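What we talk about when we talk about the new line

I've been meaning to write this since August, when the second lot of machines went in at Fenby and I came home every evening for a fortnight with my head full of it and nobody at the kitchen table who wanted to hear another word about totes. So it has ended up here, where you can at least make a cup of tea halfway through.

For those who haven't been reading long: I work in returns at a clothing warehouse. Things people bought and didn't like come back to us, and we open them, look them over, fold or hang them and send them round again. I've done it for six years. Before that I was at Ulwood, doing much the same thing in a colder building.

The first change was the carriers. They are low, flat things made by a firm called Tranport, and they slide under a stack of totes and trundle off with it. I used to push those stacks myself, and on a busy shift I'd be up and down to bay 221 until my knees were singing. I don't miss that at all! What I do miss, and this surprised me, is the walk. You passed everybody on the way. You heard whose daughter had passed her driving test and who was leaving and who had brought in cake. Now the totes come to me and go away again, and I can get right through to dinner time having spoken to the two people either side of me and a carrier that beeps when I stand in its road.

I said so at the meeting we had with the managers, a bit red in the face, and to be fair to them they moved our breaks so that the whole section stops together. It has helped. It isn't the same as bumping into people, but the table is full at ten o'clock and there's a queue for the toaster.

The second change is the sorting arm, which takes bagged items off the belt and drops them down the right chute. It's good at bags. It is not so good at anything that flops, and every so often it stops altogether, puts its amber light on and waits for one of us. We've got quite fond of it, in the way you do with a slow colleague who never complains. The screen above it says how many it has done in the hour (406 is the best I've seen), and I'm told the screen is there for the engineers, though I notice we all look at it.

Nobody lost their job over the arm, and I want to put that down plainly. Four of the belt team were offered retraining, and three took it. The fourth went to Sheehan, nearer home, and says the canteen is better. What I can't tell you is how many people will be taken on next winter compared with last, and I think that is the question to keep asking. The people who were never hired don't come to meetings.

Hangers and the small jobs

The part I find most interesting is the small handwork. Hangers, for instance. They come back in with the clothes, and somebody has to pick them out, because they hook onto each other and onto everything else. I could do it in my sleep, but when I tried to explain to a trainee how I do it I had to stop and watch my own hands. You turn the hook away from you, you let the bar slide, and you don't pull. I hadn't known I knew that.

It's different again with a gripper in each hand. Your fingers are wrapped round the body of the thing and it's the jaws that have to do the pinching, so all those little habits have to be worked out afresh. I went at it much too fast to begin with, and my shoulders crept up round my ears. Slower is better, with your elbows in, and for goodness' sake mind the cables.
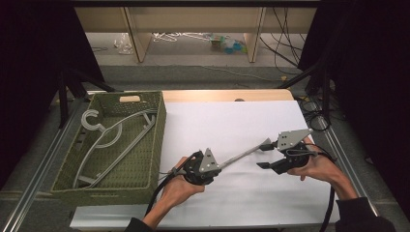 What I'd like from the next round

More say, mostly, and earlier. We were shown the carriers once the routes had already been settled, and any of us could have told them that the corner by bay 215 floods with people at shift change. They've altered it now. An hour with us and a pot of tea beforehand would have saved everyone the bother.

I'd also like the handwork to be counted as a skill on our pay grades, as it has always been treated as the thing you do while waiting for the real work to arrive. I've put that in writing and I'm told I'll have an answer before the winter rush starts. I'll let you know what it says.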